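Questions fréquentes sur les bacs métalliques d'occasion

Page tenue par Abenezer Assefa, atelier Avdale. Je rachète, je nettoie et je revends des bacs et des caisses en métal depuis assez longtemps pour me méfier de la plupart des annonces. Les réponses ci-dessous valent pour ce que je vois passer chez moi. Si un vendeur vous affirme le contraire, demandez-lui sur quoi il s'appuie.

Un bac « qualité industrielle », c'est une garantie ?

Non. L'expression ne renvoie à aucune norme et n'importe qui peut l'écrire dans une annonce. Demandez l'épaisseur de la tôle, la nature du métal et le type d'assemblage (plié, soudé, riveté). Un vendeur qui ne connaît aucun des trois ne sait pas ce qu'il vend, ou préfère ne pas le dire.

Comment savoir si c'est de l'inox ?

L'aimant, que tout le monde recommande, ne suffit pas. Certains inox attirent l'aimant, d'autres presque pas, et l'aluminium pas du tout. Le poids aide à écarter l'aluminium. Pour le reste, une facture d'origine vaut mieux que tous les petits tests vus en vidéo. Sans facture, je vends le bac comme « métal, nuance inconnue » et le prix suit. On me reproche parfois cette mention, surtout des gens qui viennent de payer plus cher ailleurs pour un mot dans un titre.

Les rayures du fond sont-elles un défaut ?

Pour ranger des outils ou des pièces, je ne vois pas en quoi. Un bac qui a servi est rayé. Sur de l'acier galvanisé, en revanche, une rayure profonde peut traverser le zinc, et la rouille finit par s'y installer si le bac reste à l'humidité. Passez l'ongle : s'il accroche franchement, regardez de plus près. S'il glisse, vous avez affaire à de l'usure de surface et vous pouvez discuter le prix sans croire pour autant à l'histoire du bac « à peine utilisé ».
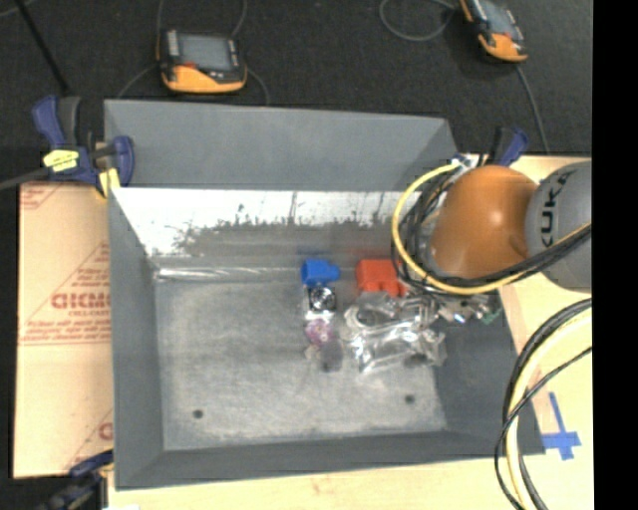 Les produits rénovateurs, eux, me laissent froid. J'ai essayé la pâte Boltico sur deux bacs de la même série. Le premier est sorti plus brillant, avec exactement les mêmes rayures, et le second a gardé un voile gras que j'ai mis une soirée à enlever. Si la brillance compte pour vous, un tampon abrasif fin passé toujours dans le même sens donne un aspect plus régulier. Il n'efface rien en profondeur, et le pot de pâte non plus, quoi qu'en dise l'étiquette.

À quoi servent les trous dans le fond ?

Cela dépend du bac, et je me garde bien de deviner. Écoulement, fixation, perçage ajouté par un ancien propriétaire : j'ai vu les trois. Avant d'acheter, demandez si les trous sont d'origine et passez le doigt sur le bord, avec un gant. Un trou d'usine est en général ébavuré. Un trou fait à la perceuse un soir de bricolage coupe.

Peut-on les boucher ?

Oui, avec un bouchon en caoutchouc ou un rivet étanche et sa rondelle. Le mastic tient un temps, puis se décolle dès que la tôle travaille. Les bouchons Stimstead que je vends sont corrects, sans plus. Je ne promets pas l'étanchéité, et je vous conseille de faire l'essai dans une baignoire avant de poser le bac plein d'eau sur un parquet.

Peut-on y mettre des aliments ?

Pas avec ce que je vends. On me pose la question chaque semaine et la réponse ne change pas. Je ne connais pas le passé complet de mes bacs, et un lavage au dégraissant ne remplace pas un certificat. Ceux qui vous assurent qu'un bac d'atelier est « alimentaire parce que c'est de l'inox » confondent le métal et ce qu'on a versé dessus.

Quelle charge un bac peut-il supporter ?

J'ai renoncé à donner un chiffre. Le catalogue Dvořáček annonce 40 kg pour un modèle dont les poignées commençaient à s'ouvrir bien avant, sur mon établi. Un bac posé à plat et un bac porté à bout de bras, ce sont deux usages différents, et la plupart des fiches ne disent pas lequel elles ont mesuré.

Comment nettoyer un bac sans l'abîmer ?

Eau chaude, savon, brosse en nylon, puis chiffon sec dans les angles. Évitez la paille de fer ordinaire sur l'inox : elle y laisse des particules qui rouillent, et l'on accuse ensuite le bac. Pas d'eau de Javel non plus. Le vinaigre fonctionne sur le calcaire, beaucoup moins sur tout ce qu'on lui attribue par ailleurs. Évitez-le sur le galvanisé.

Faut-il un revêtement intérieur ?

Un tapis en caoutchouc réduit le bruit et protège les petites pièces. Il retient aussi l'humidité dessous, détail que les marchands de tapis oublient volontiers. Si vous en mettez un, soulevez-le de temps en temps.

Combien ça coûte, et pourquoi de tels écarts ?

Un bac courant de 900 mm part chez moi à 44 euros, tel quel. On trouve le même ailleurs à plus du double avec le mot « vintage » devant. Je n'ai pas d'explication technique à cette différence.

Reprenez-vous les bacs ?

Oui, s'ils ne sont ni percés par la rouille ni repeints. La peinture cache trop de choses et je n'ai plus envie de la décaper pour les découvrir. Envoyez les dimensions intérieures et l'état des soudures. L'atelier ferme en mars, les messages attendent jusqu'à la réouverture.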